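The left arm on the snack table started dropping its connection in April, always when it was on its way to the drinks rack. It would stop, the light would change, and I'd have to home both arms before it would go again. I blamed the software for far too long.

Shahab Talebi suggested I stop reading logs and look at the cables. He was right. The clip on the left arm's lead had worked its way along, so every long reach tugged on the plug at the base. I moved the clip back 90 mm, left a proper loop of slack and put a second clip on the aluminum post behind. While I was there I did the right side the same way.

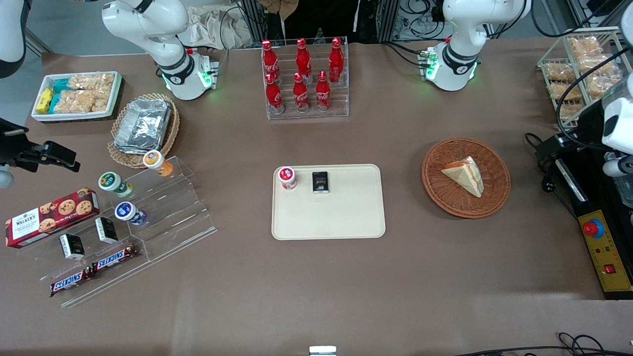

Both arms folded at the back, table set for the test order.

Then I went over the base bolts with the torque key (2 were loose on the left, none on the right) and redid the home position. After that I ran the tray routine 200 times over a couple of evenings - one item per run, the drinks included. It stopped 5 times, and every one of those was a missed grip on a bag of rice crackers. No dropouts.

The crackers are a separate problem. The bags slide when the fingers close, and slowing the close down only helped a bit. Hamidreza Hassanpour has some softer finger pads from the Stomidis job that I'm going to try next. I still need to label the cables too.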